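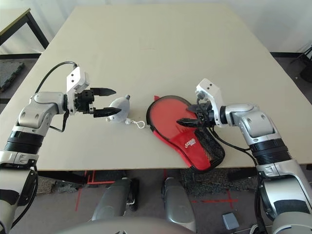 A pale tabletop with a faint red mark near the middle.

Progress report to the Garolus Fund
The Urnau Letters: a reading edition and companion volume
Covering the spring and summer, through September

Dear friends at the Fund,

It is a pleasure to be writing to you again, and I hope you will forgive me if this runs a little past the two pages you asked for. When we last reported, the edition was mostly a stack of photocopies and a good deal of hope. We now have a book taking shape, and I would like to walk you through where it stands, what has slipped, and what we have done with your money.

As you will remember, the Urnau circle was a small group of poets, translators and one very stubborn printer who met through the winter months in the back room of the Prado bookshop and wrote to each other constantly when they could not meet. They never had a name for themselves (Urnau was simply the village where the first of them had settled), and they never put out a manifesto. What they left behind was letters, a short-lived magazine called Futov, and a shelf of thin books that are now very hard to find. Our aim is a reading edition of the letters, with enough notes that a person who has never heard of any of them can sit down and enjoy it.

Transcription

All 361 letters in the main collection have now been transcribed and checked once against the originals. I am so glad to be able to write that sentence! The handwriting got easier as we went, with the exception of the printer's, which got worse every year he lived. There are still places where we have had to put a word in brackets with a question mark, and a few where we have left a gap. The second check is under way and has reached the letters written just after the magazine closed, which are some of the longest and, to my mind, the best things in the whole collection. The quarrel over whether a translation may rhyme when the original does not goes on for most of a winter, and both sides are very funny and quite unfair to each other.

We had a welcome surprise in the spring, when a family with a connection to the circle wrote to say they had 6 more letters in a desk. They have kindly let us copy them. Two are only notes about train times, but one contains an early draft of the poem that closed the final issue of Futov, with a whole stanza that was later dropped. We would very much like to print it in full, and the family has agreed.

The notes

This is where we are behind, and I would rather tell you so plainly. The plan was to have notes for every section finished by the end of the summer, and we have finished them for the first three sections out of five. The trouble is that the circle read everything and quoted from memory, often wrongly. A line that looks as if it ought to take ten minutes to trace can eat up an afternoon, and then it proves to be two lines from two different hymns run together. We have now agreed on a rule for ourselves: if a quotation has not been found after a fair try, the note says so and we move on. Readers are good at this sort of thing, and I expect we will get letters of our own.

The introduction is drafted and has been read by the two outside readers you suggested. Both were generous. One felt that we spend too long on the bookshop and too little on the poems, and on going back to it I have to agree. The bookshop chapter is being cut by a third, though I admit I am cutting it slowly.

The companion volume

The selection from Futov is settled. The magazine ran for just 5 issues, and we will reprint the poems and essays nearly complete, leaving out the advertisements and the chess problems. (There was some feeling in favor of the chess problems.) Permissions are in hand for everything except one long essay on ballads, where we are still looking for whoever holds the rights. If we cannot find them by the time the pages are set, we will print a summary in its place.

Events and readings

We held two public evenings, one at the Prado, which still keeps the back room much as it was, and one at the library in Urnau, starting at 7 p.m. and going on a good deal later than the library had planned. The letters read aloud wonderfully. Several people asked when they could buy the book, and we took down their addresses.

Money and next steps

Spending is within the budget you approved, with a small amount moved from travel to copying, as we agreed by mail in the spring. The press has confirmed a first printing of roughly 1000 copies of the letters, with the companion volume to follow in a smaller run. Paper has gone up since our first estimate, and the press has offered to hold its price if we can deliver the full text before the winter.

Between now and then we need to finish the notes to the last two sections, complete the second check, and get the index started. I would be grateful for your thoughts on one point: whether the short biographies should go at the front, where new readers will find them, or at the back, where they will not get in the way. I have changed my mind on it more than once - at the moment I lean toward the back.

Thank you, as always, for your patience and for your kind notes, which are pinned up over the copier.

With warm regards,
The editor, Urnau Letters project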